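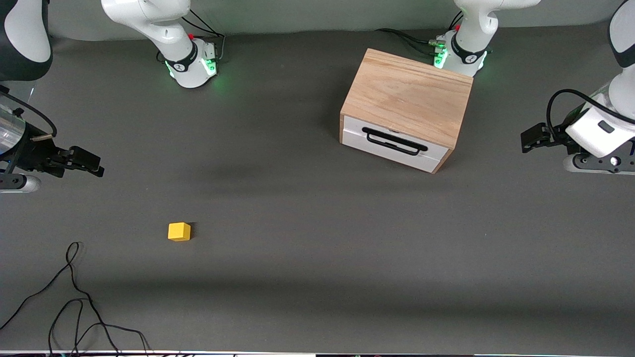 Six months in and I still wouldn't go back to doing it by hand, is what one of our evening packers said when I asked round for this review, and then came a second thought — ask me again when they cut the evening shift. I've had both halves of that in my head ever since, so you're getting both halves in the write-up.

I work at Lasance, a small parts supplier with a packing bench, a returns bench and a kettle that takes forever. Since September we've had a two-armed bench setup from Lendis, running a sorting program called Zoranar, and it does the fiddly end of returns: picking up small loose bits and putting them away in drawers. I'm the one who signs for things and fills in the forms, so I ended up looking after it. I'm no engineer, and if you are one you'll probably find this review a bit thin.

First, the good. It's quiet! I'd braced myself for a racket and what we got is a low hum you stop hearing by mid-morning. The arms are slow compared with a person who's in the mood, but they're the same speed at four in the afternoon as they are at eight, and I can't say that for myself. There's a red button on top of each base and a ring at the bottom that lights up, and new starters get the hang of both in one sitting. On ours, green means it's happy, and when it isn't green you go and find me.

The drawers work better than I'd expected too. A plain bar handle suits two fingers nicely. We tried some little round knobs in the first month (my idea, they looked smart) and spent a whole week watching it pinch at nothing. Go for bars.

Now the moans. Cables. They come off the back in a great bundle, and then there's always one more lying about on the table like spaghetti. Lendis sell clips for this as an extra, and I do think that at this price they might have thrown them in. Setting up a new job takes me around 60 minutes, and the handbook talks as if it'll take ten. The software also has a habit of giving errors as bare numbers. Error 646 is my old friend. It means the drawer didn't close fully, so why not say so?

And then there's the people side, which hardly gets a line in the reviews I read before we bought. We had 2 people on returns full time. Both are still here, I'm pleased to say, but their days look very different. One moved over to customer queries and loves it. The other stayed to mind the arms, and found the first couple of months lonely — you used to chat across that bench all day, and now you're stood there waiting for something to go wrong. We've since swapped it so everyone takes a turn of a couple of hours, and the mood's much better. Sore wrists are down as well, mine included.

What I'd do differently is tell everybody sooner. Ours found out when the crates turned up, and the rumours had a good long run before management got round to a proper meeting. A friend at Gyamfi went through the same thing with a different make and they let the bench staff pick which jobs to hand over first. I was very jealous of that.

Would I buy it again? Yes, with the clips, and I'd haggle over the support plan, as the basic one only answers the phone until five and our evening lot start at six. Four stars from me. I'll update this once we've had the spring rota, when I should know more about those evening hours.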